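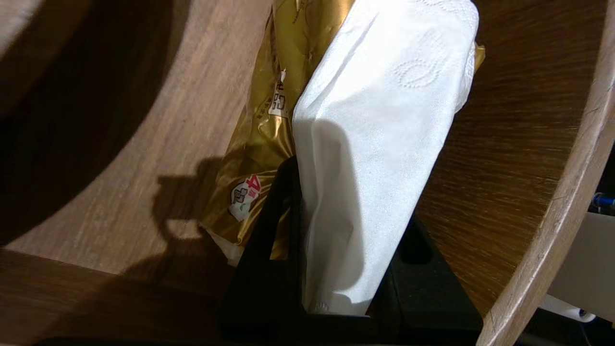 Wendska Soft Pocket Tissues, the big winter box
Reviewed February 21, 2025

I have had a runny nose since I was a child, and between the dust in spring, the ragweed in fall and whatever my nephews bring over at the holidays, I get through more tissues than anyone I know. So when I say I have opinions on pocket tissues, please believe me, I have been collecting them for years!

I ordered the Wendska box in the first week of January, when the whole house came down with the same cold. There are 22 packs in it and 14 tissues in each pack, and the box is a sensible size that slides under the bathroom sink. I put one in every coat, two in the car, one in my choir folder, and still had plenty left over when the cold had finished with us.

Softness first, as that's what most of you will want to know. These are very soft. They aren't lotion soft - I don't care for the lotion kind, it smears my glasses and leaves me feeling like I've wiped my face with a candle. By the fourth day of that cold my nose was still a normal color, and with the Bratu ones I bought last winter I'd have been peeling by then. (The Bratu are cheaper, to be fair, and perfectly fine for cleaning a phone screen.)

Strength is good too. I'm a loud and forceful blower, my family will tell you, and I only went through a Wendska tissue once, when I had folded it badly in the dark. One did go through the wash in a cardigan pocket and came out in a hundred little crumbs all over my navy pants, so they are not that strong. I was picking bits off at the bus stop the next morning.

My one real complaint is the sticky flap. It closes nicely the first five or six times and then gathers lint and gives up, and after that the tissues work their way out into the bottom of your purse along with the pen caps and the mints. Flirnorby packs have a wider flap that lasts to the very end, and I wish Wendska would borrow the idea. I've taken to keeping mine in a little zippered pouch my sister sewed for me, and that has solved it, but you shouldn't need a pouch.

The first tissue out of a new pack is also a bit of a struggle. They're folded in tight, and if you pull from the middle you get three at once. Pinch the corner instead and go slowly, which I know is a lot to ask of someone who is about to sneeze.

No scent at all that I can find, and my sister, who gets a headache from everything, agrees with me. I did try the Zirden eucalyptus ones once and had to leave them on the porch.

I'd give these four stars out of five, with the missing star for the flap. I've already put in for another box before the trees start up, and my neighbor across the hall wants to split it with me, so if they ever come out with a bigger one we'll be first in line.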